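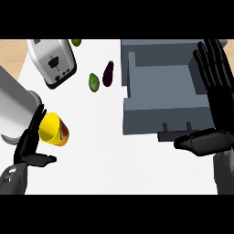
Speaker notes: Comparing two dexterous hands and two controllers in a simulated kitchen
Danthorpe Centre for Applied Automation
Technical seminar series, 11/21/24

Notes to the presenter

These notes accompany the slide deck and are to be read with it. The talk is allotted the first half of the session. Questions are taken at the end. The wording may be adapted, but the figures must be quoted as they are written, as they have been checked against the logs.

Slide 1. Title

Welcome the audience and acknowledge the host institution. State that the work was carried out by the Danthorpe simulation group over the past year and that all results are from simulation. The physical trials are planned for January and are not covered in this session.

Slide 2. Purpose of the work

The Centre is required to recommend one hand and one controller for its bimanual workstation. The candidates are the Jumari hand and the Hayashi hand. Both are offered in left and right versions, and both can be fitted to the forearms already in service at the Centre. Purchasing one pair of each for a bench comparison was considered and set aside on grounds of cost. The group was therefore asked to conduct the first round of the comparison in simulation and to report which questions would still need hardware to settle.

Pause here. Members of the audience from the procurement side may wish to note that no supplier contributed funds or staff time to the study.

Slide 3. The test environment

Show the still from the simulator. The view is from over the tabletop, with the two hands at either side, and it is the same view that is given to the operator during teleoperated trials. The objects are of the sort found in a household kitchen: a toaster, a cup, an eggplant and other small items of produce. Large fixed items were placed in the scene on purpose. They restrict the approach of the hands in a way that an open table would not, and earlier comparisons published by this Centre were criticized for leaving them out.

Advise the audience that the black bands at the top and bottom belong to the display format and have no bearing on the results. Operators were given no additional view.

Slide 4. The tasks

Describe the tasks in order. The first is to right a cup that has fallen on its side and to set it down clear of the other objects. The second is to pick up an item of produce and pass it from one hand to the other. The third is to press a control on the toaster with a single finger while the opposite hand remains still.

The cup task received the most attention. A cup lying on its side may roll when it is touched, and a hand that closes too early will push it along the table. The eggplant presents a different difficulty. It is elongated, and its weight is not centred under the grasp unless the operator takes some care over where the fingers are placed.

Slide 5. The hands

Both hands have four fingers and an opposing thumb. The principal difference lies in the thumb. In the Jumari model the thumb can swing well out to the side before closing. In the Hayashi model it follows a shorter path and meets the fingers sooner. Colour and shell geometry were made the same for both in the simulator so that operators would not know which model they were using.

If asked, confirm that the friction values were identical for the two models. They were taken from the Centre's own measurements on rubber fingertip samples. The audience should be told plainly that this favours neither hand and may be unfair to both.

Slide 6. The controllers

Two controllers were tested. The first is the Jukon controller, which commands joint positions and leaves contact to be managed by the stiffness setting. The second is the Centre's own impedance controller, which has been in use on the single-arm bench for several years. Each was tuned once before the trials began. No further changes were permitted, and one request to retune the Jukon gains during the study was declined for that reason.

Slide 7. Number of trials

The full record contains 2493 trials. Each operator session was limited to 10 trials, followed by a rest period, after the pilot work showed that attention fell away in longer sessions. The simulation ran at 1000 steps per second. Trials in which objects passed through one another, or through the table, were removed before analysis and are listed separately in the appendix.

Do not dwell on this slide. The table in the printed handout gives the breakdown by task.

Slide 8. Findings on the hands

The Jumari hand performed better on the cup task. Operators were able to hold the fingers together on one side of the cup and bring the thumb in from the other, and the cup was less often pushed out of reach. On the produce task there was no difference that the group would wish to defend. On the toaster task the Hayashi hand was slightly ahead. Its shorter thumb path kept the thumb clear of neighbouring objects while a finger was extended.

Slide 9. Findings on the controllers

The impedance controller gave gentler contact in all tasks. The Jukon controller was quicker in free motion and was preferred by operators for the handover. Several operators reported that under the impedance controller the hand seemed to lag behind them. The logs show that it did, by a small and consistent amount.

Draw attention to the interaction on the right of the chart. The Jumari hand with the impedance controller had the fewest dropped objects. The same hand with the Jukon controller had the most. A recommendation on the hand cannot be separated from a recommendation on the controller.

Slide 10. Limitations

Simulated produce does not bruise, and the contact model treats every object as rigid. The single view made it hard for operators to judge height above the table, and some of the failed grasps are failures of depth judgement that would have occurred with any hand. No account was taken of wear, cable routing or heat in the actuators.

Slide 11. Recommendation and next steps

The group recommends that the Jumari hand and the impedance controller proceed to hardware trials, with the Hayashi hand kept as the alternate. The physical bench will reproduce the simulated layout as closely as the available furniture allows. A side view will be added for the operator, and the trials will be run with and without it.

Slide 12. Questions

Likely questions concern the tuning procedure and the choice of objects. Refer detailed questions on tuning to the appendix. Requests for the scene files should be made in writing to the Centre, and will be answered once the licence terms for the object models have been confirmed.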